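Your questions about the Morin counter

When we told everyone at the Tostthorpe kitchens that robot arms were coming to the clearing and sorting bench, the suggestion box filled up rather quickly! We've put the questions we hear most often on this page, and we'll keep adding to it.

Will I lose my job?

No. All 15 people on the counter team keep their posts and their hours. What does change is the mix of the day — less fetching and putting back, more checking, talking to customers and (we hope) finishing on time.

What will the arms be doing?

Picking things up from a mixed counter, one at a time, and putting them where they belong. Ikonus is building the programme in simulation before anything reaches our own bench, and they have been good enough to let us look in while they do it.
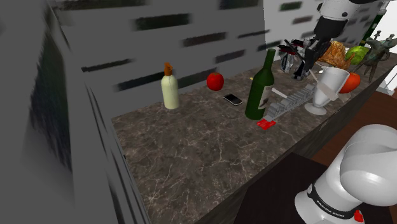

The simulated counter, with fruit, bottles, a phone and a goblet among the things to be sorted.

Why is there so much odd stuff on it?

A tidy row of matching tubs would teach us very little about a real afternoon here. People put down phones, shopping and half their lunch, as anyone who has done a late shift knows very well. The current list runs to 173 items, and if you can think of something awkward that ought to be on it, do please tell your shift lead.

Do I need to be good with computers?

Not at all. Training takes 9 hours, spread over January and always within paid time, and most of it is about judgement: when to let the arm carry on, when to pause it, and what to write in the log afterwards. 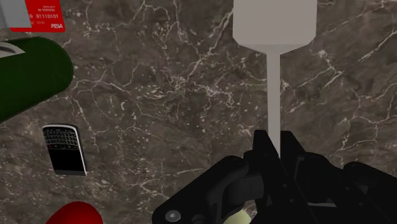
Long, thin handles get a whole session to themselves, and you'll be asked what you would do in the arm's place, so bring your opinions. The Dovmont site went through the same course and their notes run to 44 pages, nearly all of them useful.

Who do I speak to if I'm worried?

Kourosh Bakhtiari looks after the changeover and is in the small office by the loading door until half past four. The kettle is usually on, and you don't need an appointment.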